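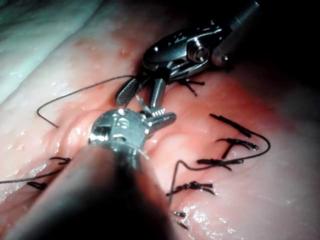

Two instruments and a row of black stitches in tissue.

Can a machine do my mending yet?
Posted by Bunitz

I run a small alterations counter out of my front room, and by May I'm always buried in prom hems - 39 garments on the rail this morning, and most of them want at least a little hand sewing. My nephew keeps telling me that robots can stitch up a person now, so surely one could manage a hem or a button while I get supper on. Is there anything a regular household or a tiny shop can buy that does this? I don't mean a sewing machine, I have 4 of those and love them all dearly. I mean something that picks up the needle by itself.

Mahtab Mahmoudi

Oh, I feel for you, I did bridal work for years and prom season still makes my shoulders ache just thinking of it! The short version is no, not for a front room. Your nephew is partly right, in that surgeons do sew with robotic instruments, but in the ordinary way of things a surgeon is sitting at a console moving them, so the skill is still in somebody's hands.

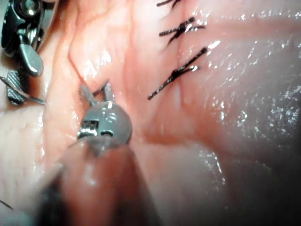

Hand sewing is hard for a machine mostly on account of the cloth, I think. Chiffon slides, denim fights back, and you and I feel that through our fingers long before we see it. Thread is just as bad, always wandering off somewhere. Look at the three black knots along that seam, with their ends sticking out and one long tail slanting away down to the left, and imagine teaching something to keep track of every one of those. There are people working on it, and I'd love to see it, but for now I'd put my money into a good blind hemmer. Mine paid for itself in 31 pairs of trousers.

Wurel

no. get a button machine, nearly 80 bucks used if you're patient. still have to put the button in yourself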